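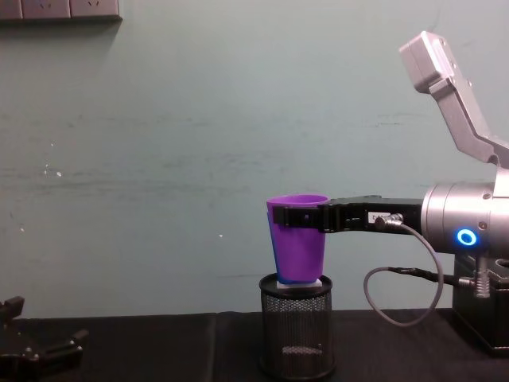 Okovitz Blades @okovitzblades
19/12/2018

Notes on the Kütt machete, second production run. Several buyers have asked what changed from the first run and whether the old sheath still fits. Thread.

Old sheath: no. The new blade is wider at the belly and binds at the throat of the sheath. Don't force it. The stitching on the outer edge will go before the leather stretches.

Blade length is 276 mm measured from the front of the handle scales to the tip. The Evuvia listing gave overall length in the blade field until last week. If you bought from that listing and expected a longer blade, the return window has been extended to the end of April.

Weight without sheath is 929 g on our scale. Run one was lighter. The difference is in the spine, which now holds full thickness past the midpoint before the distal taper starts.

Effect of that change: the balance point sits farther forward. It chops better on woody stems and is slower on grass and light vine. If most of your work is grass, keep the run one blade.

Steel is 1075, same as before. Hardness target is the same. We moved the temper to a single longer cycle in place of two short ones. File test at the edge shows no difference I can feel.

Tang is full length and full width, three pins. The rear pin is now a tube, so you can run a lanyard through it. Tube ID takes 550 cord doubled, but only if the ends are cut clean and melted flat.

Scales: canvas micarta, black or tan. The tan darkens with oil and sweat. Some people send pictures of this as a defect. It is the material.
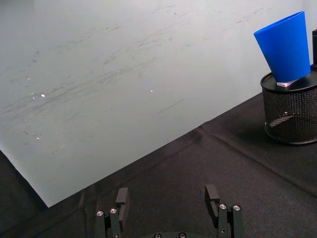 Scuff marks on a pale wall panel.

Edge geometry, since the product page has it wrong. It ships with a convex edge. The page says flat grind with secondary bevel, which was the prototype. A correction is in with the web people.

Why it matters: if you put a convex edge on a guided sharpener you will cut a shoulder into it. It will still be sharp. It will also wedge in wood until the shoulder wears back.

Sharpening a convex edge at home: 600 grit wet/dry paper on a mouse pad, spine first, trailing strokes only. Light pressure. Lift straight off at the end of the stroke. Rolling the wrist at the end is what rounds the apex over.

Do one side until you can feel a burr along the full length, then the other. Then alternate single strokes until the burr is gone. A leather strop with green compound after that is optional on a chopping tool. I skip it.

If the edge is chipped, start coarser. A mill file works on this steel if you are patient. If the file skates without biting, the file is dull. Try a new one before writing to us about hardness.

Rust. 1075 has no chromium worth mentioning. The run two blades ship with a black oxide finish over a light blast. Oxide holds oil. It is a poor barrier when dry. Wipe down after use, then a thin coat of mineral oil.

Do not store it in the sheath. Leather tanning residue plus moisture will mark the blade along the line where it touches. Hang it or lay it on a rack.

Orange spots under the scales at the tang edge: catch them early with fine steel wool and oil. If it has been there a season and the scale is lifting, send it in. We can pull the pins and rescale. Micarta scales don't survive removal, so the job includes a new pair.

Price on the rescale is $49 including return shipping inside the US. Outside the US, email first. Customs forms for a blade this long vary by country and some carriers refuse it outright.

Several people asked how it compares with the Hulla. They overlap less than the pictures suggest. The Hulla is thinner stock, has a clip point, and carries a true flat grind. It is a brush knife. Kütt is closer to a light hatchet with a long edge.

Batoning: the Kütt will take it on straight-grained wood up to wrist thickness. Hit the spine ahead of the handle with wood, never with a metal hammer. The spine is softer than the edge and will mushroom. The Hulla should not be batoned at all and the warranty says so.

Warranty covers breakage through the tang, cracks from heat treatment, and loose pins. It doesn't cover chips from rock or wire, bent tips from prying, or anything done with a bench grinder. If the edge turned blue, the temper is gone there and we can't put it back.

Stock: run two is 276 pieces as well. Same figure as the blade length by coincidence, and it has already confused one distributor. Black scales are the larger share. Tan will run out first.

Serials are stamped on the left ricasso, ahead of the front scale. Run one has no letter prefix. Run two starts with K. If the prefix is missing and the rear pin is solid, you have a run one blade whatever the seller called it.

Replacement sheaths for run two can be ordered separately. The belt loop is wider and there is a drain hole at the tip. Left-handed version is the same pattern mirrored, made to order. Allow three weeks.

Reply to a question from the last thread: yes, the box changed. The foam insert is gone and the blade now ships in a cardboard sleeve with an edge guard. Keep the edge guard. It fits with the oil coat on and is useful in a truck box.

Another one: no, we will not ship it unsharpened. A few collectors want the edge left blunt for display. The grind is finished before the oxide step and pulling single blades out of the batch holds up the rest.

Evuvia orders placed before noon today go out today. Anything later goes Thursday. Orders direct from us have the same cutoff.

Corrected spec sheet goes up when the web fix does. Until then use the numbers in this thread.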